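Workshop tips: what a gripper study can teach you about putting cups away

Posted Mar 27, 2022

Most advice about storing cups and tumblers comes down to taste. For this page we have borrowed from a research project instead. The Keltberg group has been recording people as they do small table jobs with hand-held grippers, one in each hand, so that a robot arm can later learn from the recordings. Its report on the cup task has a good deal in it for anyone fitting out a kitchen shelf or a workbench.

The method is simple. A person stands at a table and moves a cup in or out of a holder using only the two grippers. A small camera and the gripper positions are logged throughout. Each go is called a demonstration, and the cup set runs to some 3,000 of them. A program called Urquhart is then trained on the set and tried out on an arm with holders it has met before and holders it has not.
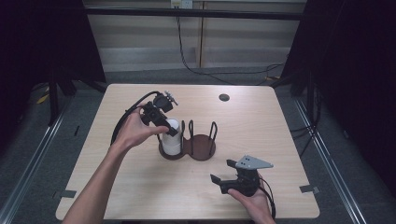 With holders it had met before, the arm placed the cup correctly in 66 trials out of every hundred. With new ones the figure fell to 39. The report puts most of the failures down to the last few centimetres, where the cup touched the rim of the seat and tipped. People made the same mistake in their early demonstrations and stopped making it once they had slowed down near the holder.

Tips for the kitchen

Come down from straight above. Cups lowered at a slant were the ones that caught. If your shelf is too low for this, move the cup holder to the worktop or to a pull-out drawer.

Grip the cup by its side, about halfway up. The demonstrators who held it near the top had more swing at the bottom and needed more than one attempt.

Leave clear space round the holder. The recordings were made with very little on the table. A rack pushed into a corner between the kettle and the bread bin is harder to use, and this is where handles get chipped.

Choose a holder that contrasts with the worktop. Urquhart did worse when the two were close in colour, and so will anyone with poor eyesight or a dim kitchen.

Tips for the workshop

Fix the holder down. A strip of non-slip matting will do for paint pots and glue jars. For anything heavier, use two screws through the base.

Keep cables behind the hand. The group lost a batch of recordings in December to a lead that kept dragging across the work, and changed its routing afterwards. The same goes for a soldering iron or a glue gun.

Try a new jig 3 times slowly before you use it at normal speed. If it catches on any of them, ease the opening with a file and try again.

If you buy a ready-made rack, measure your widest cup first. The Mornano double rack takes ordinary mugs but is tight for anything with a flared rim. The Biltance one is looser and suits plastic tumblers, though light cups rattle in it.

The group's next report will cover lids and screw caps. We will add to this page when it is out.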